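Print this page
E-mail this article

Warkar

Warkar is a two-armed robot built in a shared workshop in the town of Geluvell. Work on it began in March as a home project and moved to the workshop when the arms outgrew a spare bedroom. A simulated version is kept alongside the machine and is used to try out arm movements. 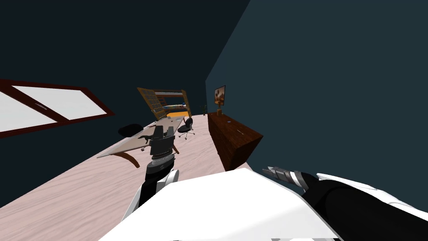
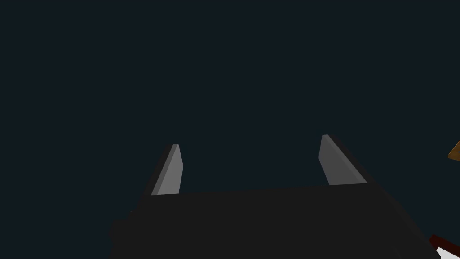
Warkar in the simulator, with a gripper in each view.

The hand design, known as the Petrenko grip, went through 8 versions. Early hands had three fingers and were hard to line up with small parts. Later ones use two fingers with flat inner pads, which can be spread to leave a gap several times wider than either pad face. The pads are printed in the workshop and held on by 2 screws each, so a worn one can be changed without taking the wrist apart.

Control software is called Broltirer. It stores up to 200 recorded movements and plays them back on the real arms or in the simulated room, where a long desk serves as the work area. Version 32 added a speed limit for use near people.

Last updated 2024-01-12

Print | E-mail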